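The Long Table Returns: Shared Meals and the Small Town Hall

For most of the last century, the town hall at Durkwood was a place where people ate together. There were harvest suppers, school dinners, wedding lunches and a winter soup evening that brought in families from the farms beyond Foley. The kitchen was plain and the plates did not match, but the hall was in use on most weekends of the year. By the time the boiler was condemned, the suppers had dwindled to one a year, and the building was mainly used to store folding chairs.

Durkwood's experience was shared by many towns of its size. Halls built with public money and private gifts were designed for gatherings in which food played a central part. When households acquired larger kitchens and restaurants opened along the highway, that purpose weakened. Rental income fell, repairs were put off, and local governments were left with large rooms that were costly to heat.

The past several years have seen a modest change of direction. Town councils, libraries and housing associations have begun to sponsor regular shared meals, usually at low cost and open to all residents. The programs differ in size and in method. Some rely on paid cooks, some on dishes brought from home, and some on an arrangement with a local school kitchen. They have in common a fixed date, a fixed place and a seat for anyone who comes.

A Supper in Durkwood

The Durkwood program began in October with an initial grant of $4000 from the town's general fund. The money paid for a secondhand range, a fire inspection, two large stockpots and a set of tablecloths. The boiler had been replaced under a separate contract. The first supper drew 22 residents, fewer than the organizers had hoped for, and a good deal of bean stew went home in jars.

Attendance grew as the winter went on. The supper held on 3rd March seated 89 people at two sittings, and extra benches were carried over from the library. The menu that evening was noodle soup, pickled cabbage, steamed buns and baked apples, prepared by residents of the Hirko Street apartments. Earlier evenings had featured chicken pie, lentils and rice, and a fish chowder that has since been requested several times.

The town sets no charge for the meal. A box stands near the coat rack for those who wish to contribute, and its contents are put toward the next month's groceries. The program's written guidelines run to a single page. They cover hand washing, the labeling of common allergens, the storage of leftovers and the hour at which the hall must be locked. They do not assign seats, and they do not call for speeches.

That last point was debated at some length. An early draft of the guidelines included a short talk at each supper on a matter of local interest, such as road repairs or the water rates. The proposal was dropped after the second evening, when it was observed that conversation had stopped for the talk and had been slow to start again. Public notices are now posted by the door, where residents may read them on the way in or out.
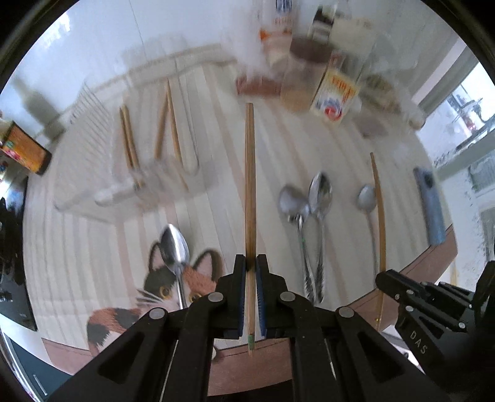

Does a shared meal need a large kitchen?

A small kitchen is enough for most suppers, provided that the main dish can be made ahead and kept hot safely. Soups, stews and baked dishes suit such kitchens well, and cold side dishes can be prepared in homes where local health rules allow it.

Local health departments should be consulted at the planning stage. Requirements vary widely between counties, and a supper that counts as a private gathering in one place may need a temporary food permit in another. In Durkwood the permit was issued without difficulty once a separate sink for hand washing had been installed. The neighboring town of Foley, whose hall has no such sink, serves its meals from the school cafeteria instead.

The Matter of the Table

Those who plan shared meals give more thought to furniture than might be expected. Round tables are common in rented halls and are well suited to groups who already know one another. They are less useful when strangers are to be mixed, as a party of six will fill one and leave a latecomer to sit alone at the next. Long tables present fewer of these difficulties. A person who arrives alone takes the next open place and finds neighbors on either side.

The long table has its own drawbacks. Guests with hearing loss may find it hard to follow talk across a wide board in a room with hard floors. Wheelchair users need open ends or removable benches, and parents of small children often prefer to be near an aisle. Durkwood now sets three long rows with a break in the middle of each, and keeps one smaller table in the quiet corner by the stage. Curtains were hung along the north wall to soften the sound.

Serving style also has an effect on how people behave. Where food is collected from a counter, the line becomes the chief place of conversation and the meal itself tends to be short. Where bowls are set down on the table and passed, guests must speak to one another in order to eat. Passing takes longer and requires more serving spoons. It also makes it harder to judge portions, and the first sittings in Durkwood left the far ends of the rows short of bread.

Costs and Continuity

Starting a supper program is generally less difficult than keeping one. Grants tend to cover equipment, which is bought once, and seldom cover groceries, fuel or cleaning, which must be paid for every month. Several programs in the region have closed in their second year for this reason. The Drusico Valley supper, which was well attended from the start, ended when the church that housed it could no longer meet the cost of insurance.

The programs that last usually have an ordinary line in somebody's budget. In Durkwood, the hall's heating and cleaning are charged to the town as they would be for any public meeting, and the supper pays only for its food. The Foley school district treats its evening meal as part of its community education work. Neither arrangement required new taxes. Both required an annual vote, and in Foley the vote was close.

The division of labor is a further concern. Cooking for a large group is tiring, and programs that depend on the same few households tend to lose them. Durkwood rotates the kitchen among streets and clubs, each of which takes one evening and chooses its own menu. The rotation has produced uneven meals, including a rather salty ham and one evening on which dessert was served first owing to trouble with the oven. It has also meant that most cooks are asked to serve only once in a year.

Cleaning up is handled in a similar way, though with less success. The sign-up sheet for dishes is reliably the last to be filled. A used commercial dishwasher has been priced twice and declined twice, and the question is expected to come before the town council again in the next budget round.

What the Meals Are For

Supporters of shared meals have made large claims for them, some of which are hard to test. It is often said that they reduce loneliness, improve diet and strengthen civic life. Durkwood has not attempted to measure any of these. The town keeps a record of attendance, spending and kitchen incidents, and has resisted suggestions that guests be asked to complete a survey at the table.

Certain effects have nonetheless been noted by those who run the hall. Bookings for private events have risen, as residents who had not been inside the building for years have seen that it is warm and in good repair. A ride-sharing list for medical appointments, first written on the back of a menu, is now kept at the library desk. The spring plant exchange has moved indoors. Two older residents who eat at the quiet table have begun teaching a card game there after the plates are cleared, and the hall's closing time has been moved back by half an hour to allow the last hand to be played.

Towns that wish to see a supper in progress may write to the Durkwood clerk's office. Visitors are welcome on any supper evening and are asked to bring a serving spoon.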